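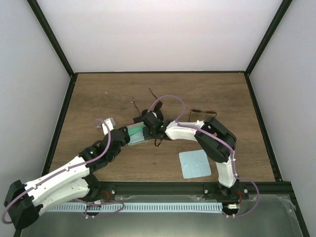 # Eiche, so weit das Auge reicht

*Dezember 2020*

Seit die halbe Republik zu Hause arbeitet, verkauft die Möbelbranche Tische mit Seele. So steht es jedenfalls im Herbstprospekt von Timenwood, gleich neben dem Preis: 239 Euro, Gestell extra. Was die Seele kostet, wenn man sie einzeln bestellt, verrät der Prospekt nicht. Auch nicht, wie viel Baum in der Platte steckt.

Dabei wäre das die interessantere Auskunft. »Eiche« kann im Handel vieles bedeuten: Massivholz, ein dünnes Furnier auf Spanplatte oder ein gedrucktes Dekor, das mit dem Baum nur den Namen teilt. Wer genau liest, findet den Unterschied meistens. Bei Stallarska steht er im Kleingedruckten auf Seite 22, unter den Hinweisen zur Entsorgung. Bei Valtness heißt die bedruckte Platte »Eiche Nachbildung«, und das ist immerhin ein ehrliches Wort, auch wenn es auf den Werbebildern fehlt.

Gegen Furnier ist wenig einzuwenden. Es spart Holz, es verzieht sich kaum, und gute Tischler haben es zu allen Zeiten verwendet. Selbst das Dekor hat seine Vorzüge, vor allem für Leute, die heiße Kannen abstellen und nie im Leben eine Platte ölen werden. Ärgerlich wird es dort, wo der Preis vom einen erzählt und die Ware das andere ist.

Morgan, ein Versender mit Vorliebe für Leinenkartons, wirbt seit Oktober mit »bis zu 5 Generationen« Haltbarkeit. Das klingt nach Erbstück. In den Garantiebedingungen schrumpft die Ewigkeit dann auf zwei Jahre, ausgenommen Kratzer, Wasserränder und »Veränderungen durch üblichen Gebrauch«. Man fragt sich, welche Schäden an einem Tisch übrig bleiben — Blitzschlag vielleicht.

Dann das Pflegeset. 49 Euro kostet es bei Timenwood, enthalten sind Öl, ein Tuch und ein Schleifvlies. Für eine massive Platte mag das sinnvoll sein, wenn auch teuer. Angeboten wird es im Warenkorb allerdings zu jedem Tisch der Serie, auch zu den beschichteten, bei denen Öl bloß einen klebrigen Film hinterlässt.

Wer trotzdem kaufen will, sollte sich die Kante ansehen. Bei massivem Holz läuft die Maserung von der Oberfläche weiter, an der Stirnseite zeigen sich die Jahresringe. Beim Dekor endet sie an einem Streifen Umleimer. Im Onlineshop sind die Kanten fast nie groß abgebildet, und auf Nachfrage verschickt nur Valtness ein Muster. Es kam ohne Anschreiben, in einem gefütterten Umschlag, und war an einer Ecke schon bestoßen.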